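Tabletop Tidy Club at Zisbridge - Your Questions

So glad you're here! We get a lot of mail about the club, so Rasa Jõgi and I have pulled the usual questions together on one page. Last updated 23 October 2025.

What is a tabletop tidy?
You take one table, put a small mix of everyday things on it, and find each of them a home. It's a great way to practice sorting before you take on a whole kitchen, and it's a lot more fun than it sounds!

What kind of containers should I use?
Whatever you already own. A bin, a box and a cup will get you a long way. I love a tall plastic cup for utensils - the handles stick up and you can grab the one you want. Line everything up along the far side of the table and you keep the whole front clear for working.

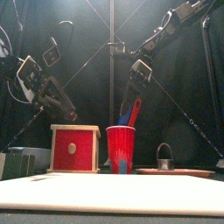

A strip of tape makes a good marker too, and blue is my favorite (it shows up on nearly anything). Small pots do well on a shallow tray, and building blocks can just be stacked.

Do I have to label everything?
Oh, please don't! Magdalini Nikolaidis labeled her entire pantry in July and peeled most of it off again. Label what other people in the house keep asking you for.

How long does one table take?
Give yourself 10 minutes the first time. Stop when the time is up, even if there's a spoon left over.

What about big flat things, like boards?
Put the big piece down first and work outward from it. Little things go to the sides, where your hand can get to them without reaching across. Play food, erasers, blocks, it all counts.

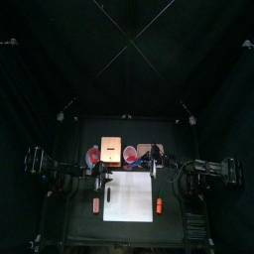
If your board is white, try it on a dark table. The edges are so easy to see that kids will straighten it on their own, which still delights me every time.

Can children join in?
Yes! Martti Vuorinen runs the family table and he is wonderful with the younger ones. An adult needs to stay for the session.

Where do I find you?
Ikonen Hall, room 123, up the stairs and to the left. Bring one container and a handful of things that never seem to have a place.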